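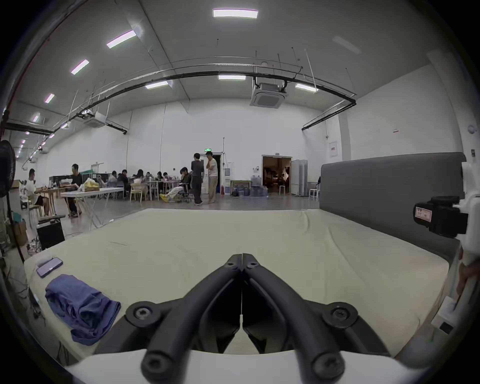

October, 14:00. Ministers' travel claims, Davwood office.

Shazia Paracha sent the second release from the Trudik department. I entered 75 claims before lunch, total is now 1,261. Two are for the same charter flight to Phuthong, signed by different staff. I marked both and did not delete.

Po-yen Chien thinks the resignation of the deputy minister changes our cut-off date. I don't agree yet. Keep the old date until we speak.

To do: ask Stestudcombe for the missing cheque numbers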